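蒸し台のまわり　プロスコム台所の写真ページ

ギャラリー トップ ＞ 台所と道具 ＞ 蒸し物

更新日：2024年4月16日
文：ヤーヌス・ダンブラウスキエネ

プロスコムの共同台所では、昨年の10月から蒸しパンと饅頭の回を続けている。パン焼きの回は以前からあったが、オーブンの予約が重なることが多く、コンロと蒸し器だけでできるものを別に立てた。このページは蒸し物の回で使う道具と生地のページで、写真のほかに、参加した人からよく聞かれることへの返事も一緒に載せている。作り方の細かい分量は配布しているレシピにあるので、そちらも見てほしい。

台所はシトルゲイト通りの角を入った建物の一階にある。入口で靴を履き替え、右手の流しで手を洗ってから作業台に着く。エプロンは各自で持ってくる。髪の長い人はまとめておく。

作業台について

作業台は白いものを使っている。粉が落ちても目立たないので、掃除の前に手で撫でて確かめる。生地の乾いたかけらが残っていると次の生地に混ざり、蒸したあとで硬い粒になる。拭くときは、先に乾いたへらで粉を集めて捨て、そのあとで固く絞った布巾をかける。最初から濡れた布巾で拭くと粉が糊になり、かえって時間がかかる。

台の上に出しておくものは、蒸し器、皿、ボウル、打ち粉の器くらいにしている。最初のころは計量器も粉の袋も全部並べていたため、生地を丸める段になると場所がなくなった。今は計量が終わったところで一度片づける。粉の袋は口を折って棚に戻し、計量器は電源を切って壁側に寄せる。

生地を置く皿は、縁のあるものがよい。平らな板でもできるが、運ぶときに生地が滑る。丸めた生地は見た目より転がりやすく、台から落ちたものは使えない。皿には薄く粉を振っておく。振りすぎた粉は、蒸すと表面に白く残る。

ボウルについて

生地を発酵させるときは、透明なガラスのボウルを使うことが多い。横から生地の高さが見える。ふくらみの目安は時間で書いてあるが、室温で変わるので、時間よりも高さを見たほうが確実である。こね終わりの高さにテープで印をつけておき、二倍になったら次に進む。

ガラスは冷たい場所に置いてあると生地の熱を奪う。冬の回では、使う前に湯を入れて温め、よく拭いてから生地を入れている。夏はそのままでよい。どちらの季節でも、上にふたか湿らせた布をかける。布が生地に触れると貼りつくので、ボウルは生地の量に対して余裕のある大きさを選ぶ。

洗うときは、生地の残りを先に水でふやかす。湯をかけると小麦の成分が固まって取れにくくなる。ふやかしたあとはスポンジの柔らかい面で落ちる。たわしは使わない。細かい傷がつくと、次から生地が貼りつくようになる。

生地の固さ

饅頭の生地は、パンの生地より少し固めにしている。柔らかい生地は手触りがよく、こねるのも楽だが、蒸し器に入れてから横に広がる。丸く高さのあるものにしたいときは、水を一度に入れず、少し残しておいて様子を見る。

一月に使った粉は水をよく吸い、いつもの分量では表面がひび割れた。次の回で粉を替えたところ、今度は同じ分量でべたついた。以来、レシピの水の欄には幅を持たせてある。配布している紙の一番新しい版では、生地のできあがりが593グラムになっている。古い版では592グラムと書いてあるが、油の欄を直したときの差で、出来には関係しない。手元に古い紙がある人は、そのまま使って差し支えない。

こねる時間は手の力で違う。表面がなめらかになり、指で押してゆっくり戻ってくればよい。力を入れて押すよりも、手のひらの付け根で向こうへ伸ばし、たたんで向きを変える動きを繰り返す。慣れていない人は台に生地を叩きつけようとするが、隣の人の粉が飛ぶので、この台所ではしないことにしている。

丸め方

分けた生地は、切り口を内側へ入れるように丸める。生地を軽く押さえてガスを抜き、縁を中心に向かってつまみ、閉じ目を下にして、台の上で手を丸くかぶせて回す。このとき台に粉が多いと生地が滑って回らない。粉は手に少しつける程度にして、台のほうは払っておく。

大きさをそろえたい場合は、目で分けずに計る。大小が混ざると蒸し上がりの時間がずれ、小さいほうは早く火が通る。家で作るときにはそこまで気にしなくてもよく、大きいものに時間を合わせておけば、小さいものが生になることはない。子どもと一緒に作る回では計らずに分け、大きいものから取り合いになる。

具を入れない饅頭は、そのまま食事に添えることができる。煮物の汁につけて食べる人もいるし、割って卵や野菜をはさむ人もいる。甘くしたい場合は砂糖を増やすより、食べるときに練乳や蜂蜜をつけるほうが生地が扱いやすい。

蒸し器に並べる

丸めた生地は皿に取っておき、順に蒸し器に移していく。台所で使っているのは丸いステンレスの蒸し台で、底に小さな穴が輪になって並び、中央から放射状に筋が出ている。
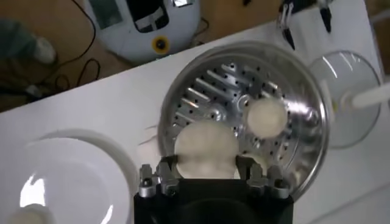
並べるときに一番多い失敗は、詰めすぎである。生地は蒸している間にふくらむので、隣との間を指二本は空けておく。くっついてしまったものは、無理に引きはがすと皮がむけて中が出る。味は変わらないが、見た目を気にする人は、蒸す回数を増やしてでも間を空けたほうがよい。

紙を敷くかどうかは、作る人によって分かれる。穴のある金属に直接生地を置くと、底に跡がつき、貼りつくこともある。紙を敷けばきれいに外れるが、大きな一枚紙で底全体を覆うと、蒸気の通り道がふさがる。使うなら生地より少し大きい程度に切り、一つずつ下に敷く。紙を使わない場合は、油を含ませた紙で底を薄く拭いてから並べる。油が穴にたまるほど塗る必要はない。

最初に置いたものと最後に置いたものでは、休ませる時間に差が出る。人数の多い回では、丸めた順に手前から並べてもらい、先に並べた段から火にかけるようにした。生地を持つときは上からつままず、脇に指を添えて下からすくう。柔らかくなった生地は指の跡が残り、蒸しても消えない。

蒸す前の休ませ

並べ終わったら、ふたをして火をつけずに休ませる。仕上げの発酵にあたる時間で、ここを省くと目の詰まった重い饅頭になる。長すぎてもいけない。表面にしわが寄ったり、持ち上げたときに底が平たく伸びたりするようなら、休ませすぎている。

見分け方は、手に持ったときの軽さが一番わかりやすい。丸めた直後より軽く感じられ、側面を指の腹で触れるとふわりとへこんで戻る。暑い日はあっという間に進むため、残りの生地を丸めている間に先の分が進みすぎることがある。そのようなときは、待たせる分を涼しい場所に置く。冷蔵庫に入れる場合は乾かないように覆う。

休ませている間に、使い終わった道具を洗ってしまうとよい。蒸し始めると湯気で流しの前が暑くなる。

火加減

湯は先に沸かしておく方法と、水から始める方法がある。この台所では、夏は沸いた湯、冬は水からにしている。冬の水からの方法は、温度が上がっていく間に生地がもう少しふくらむので、休ませが足りなかったときの助けになる。

火は中火を保つ。強火にすると湯気の勢いで表面がぼこぼこになり、ふたの裏についた水も落ちやすい。水滴が落ちた場所は、へこんで半透明になる。ふたを布巾で包んでおくと防げるが、布巾の端は必ず上で結び、火のほうへ垂らさない。結び目がゆるいと途中で落ちるので、火をつける前に一度ふたを持ち上げて確かめる。

蒸し上がっても、すぐにふたを開けない。火を止めてから5分待ち、ふたを少しずらして蒸気を逃がし、それから外す。急に開けると冷たい空気に触れて縮み、表面にしわができる。待っている間に皿を用意しておく。

湯の量は、沸いたときに蒸し台の底に届かないところまでとする。多すぎると穴から湯が上がり、底がべたつく。少なすぎると途中で空焚きになる。続けて何度も蒸すときは、そのつど量を見て、足すなら熱い湯を足す。冷たい水を足すと温度が下がり、次の分の時間が読めなくなる。

取り出しと保存

取り出すときは、手を水で濡らすか、薄いへらを底に差し入れる。ステンレスの縁は熱くなっているので、素手で持たない。鍋つかみは乾いたものを使う。湿った布は熱をすぐに通す。

出した饅頭は、網の上に置いて湯気を飛ばす。皿に直接置くと、下に水がたまって底の皮がふやける。食べる分はすぐに皿へ移してもよいが、持ち帰る分はよく冷ましてから包む。温かいまま袋に入れると、内側についた水で表面が溶けたようになる。

冷凍する場合は、一つずつ包んでから袋にまとめる。食べるときは凍ったまま蒸し直す。電子レンジでも温められるが、冷めると硬くなるのが早い。レンジを使うときは濡らした紙で包み、短い時間ずつ様子を見る。翌日までに食べるなら冷蔵でもよいが、生地の乾きは冷凍より進む。

残って硬くなったものは、薄く切って油で焼く。エルトデンから通っている参加者に教わった食べ方で、塩を少し振るだけで足りる。

蒸し台の手入れ

ステンレスの蒸し台は、使ったあとに穴の詰まりを見る。生地が入り込んでいたら、水につけてから歯ブラシで裏側からこする。表から押すと奥へ入る。放射状の筋の根元にも残りやすいので、ブラシを筋に沿って動かす。

洗ったあとは水気を拭いて、立てて乾かす。重ねたまましまうと水の跡が白く残る。跡がついてしまったときは、薄めた酢で拭き、すぐに水で流す。研磨剤の入った洗剤は光沢がなくなるので使っていない。

しまう場所はコンロの下の引き出しである。上に重い鍋を載せると縁がゆがみ、鍋との間にすき間ができる。すき間から湯気が漏れると時間が延びる。以前使っていた蒸し台はこれで一枚だめにした。引き出しの中では蒸し台を一番上に置く。

竹の蒸籠との違い

竹の蒸籠を使わないのかと聞かれることがある。竹は余分な湯気を吸い、ふたから水滴が落ちにくい。香りもよい。ただし乾かすのに時間がかかり、何日も続けて使う共同の台所では、乾ききらないまま次の人の番になる。かびが出たことがあり、今は金属のものにしている。

家で月に何度か使う程度なら、竹でも困らないと思う。洗剤は使わず、湯で洗って風の通るところに置く。新しいものは、最初に何も入れずに蒸してから使うと、木のにおいがやわらぐ。どちらの道具でも生地の作り方は同じでよいが、金属のほうがふたの水滴に気をつける必要がある。

よくある質問

表面が黄色くなるのはなぜか。
膨張剤が多いか、混ざり方にむらがあることが多い。粉と合わせるときに先にふるっておくと減る。粉そのものの色もあるので、真っ白にならないからといって失敗とは限らない。

底だけが湿っている。
湯が多いか、火を止めたあとに長く置きすぎている。待つ時間を過ぎたら、早めに網へ移す。

イーストがないときはどうするか。
膨張剤だけで作る配合もあるが、食感は蒸しパンに近くなる。発酵の回では扱っていない。コスタケの名前で呼んでいる台所の発酵種があり、希望する人には分けている。種を使う場合は時間が長くかかるので、前の晩に生地を仕込む。

途中でふたを開けて見てもよいか。
最初のうちは開けない。どうしても湯の量が気になるときは、鍋の音を聞く。沸いている音が高く乾いた音に変わってきたら、湯が減っている。

全粒粉を混ぜられるか。
混ぜられる。ただしふくらみは小さくなり、水も多く要る。初めての場合は粉の一部を置き換えるところから始める。

生地を前日に作っておけるか。
こねたあと、覆って冷蔵庫に入れておけば翌日に使える。使う前に室温に戻し、ガスを抜いてから分ける。丸めた形で一晩置くのは、乾いたりつぶれたりするのですすめない。

参加について

蒸し物の回は予約制で、受付はオット・バラナウスキエネが担当している。台所の入口にある帳面に名前を書くか、受付の時間に直接申し込む。コンロの数に限りがあるため、一回の受け入れは最大40人とし、作業は前半と後半に分かれる。前半の組が蒸している間に、後半の組がこね始める。

材料は台所で用意する。持ち物はエプロン、手拭き、持ち帰り用の入れ物である。入れ物は深さのあるものがよい。浅い容器だとふたに饅頭が当たってつぶれる。小麦や乳製品を避けている人は、申し込みのときに知らせてほしい。同じ台で作業をするため、完全に分けることはできない。

使った道具は自分で洗い、元の棚に戻す。棚の札には道具の名前が書いてある。割れたり欠けたりしたものは、戻さずに受付へ渡す。ガラスのボウルは、縁に小さな欠けがあっても使わない。

写真について

このページの写真は、印刷して家で使う分には断りなく使ってよい。他のページに載せたいときは受付へ連絡してほしい。レシピの紙は入口の棚に置いてあり、なくなった場合は受付で受け取れる。

関連ページ：パン焼きの回／発酵種の世話／粉の保存／台所の使い方

前のページ：鍋とふた　　次のページ：干し台と布巾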